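About Kestum

Kestum is a soccer website for people who watch too much soccer and would like company. We cover the American game from the top flight down to the leagues where the halftime entertainment is a man moving his truck. We also post a great many jokes, a few of which have been approved by an editor.

The site started as an email. Benedicta Ackah was collecting the strangest things players had posted online that week and sending them to friends, with her comments underneath. Friends forwarded it to people who weren't friends, and those people had opinions about her comments. By November of the first year the list had 600 names on it and her mail provider had started treating her as a public nuisance, so she bought a web address. The name was the shortest one left that didn't belong to a dentist.

What we publish

The Weekly Irkesness is our ranking of player posts, badly cropped vacation snapshots and apologies written by somebody's agent. It runs to 10 items unless the week was dull, in which case it runs to seven and we pretend that was the plan.

Adjei is our match diary, written live and cleaned up only for spelling. It has been wrong about every penalty shootout it has ever covered.

Trirnuvell is the long stuff: interviews, road trips to small grounds, and a 3,000 word history of the goalkeeper's cap that still gets more mail than anything we've done on the national team.

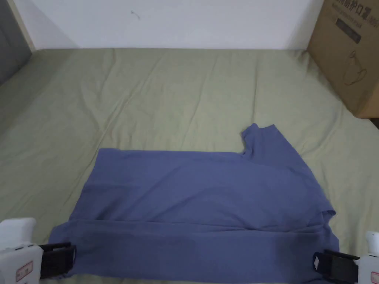
Marisol wrote in to say the goalkeeper's cap piece was 3,000 words too long and that she had read it twice, and could we please do shin guards next. We are doing shin guards next. Most of our assignments come about this way, and if you have a grievance you think would make a decent feature, send it along.

How we work

We read what players post in public. We don't go through private accounts, we don't print things about people's kids, and if a player deletes something within the hour we generally let it die in peace. Everybody gets one bad haircut picture for free — the second one is news.

When we get a fact wrong we fix it and say so at the bottom of the page. When we get a prediction wrong we leave it up, partly out of principle and partly because taking them all down would empty the site.

Who pays for it

Readers, mostly. Membership gets you the Irkesness a day early and a vote in our end of season awards, which no player has ever come to collect. We run a few ads. We don't take money from clubs or from anyone taking bets, and the one club that offered us a sponsorship wanted us to stop mentioning its mascot. We still mention its mascot.

Writing for us

We pay $100 for short pieces and $600 for a Trirnuvell feature, on publication, by whatever method annoys you least. Pitches should be a paragraph or two. Please tell us what happens in the story and who you've talked to. You don't have to explain that soccer is the world's game, as we've been informed.

Match tickets and travel need to be agreed on before you go. Parking is on you.

Page last updated 3 Mar 2022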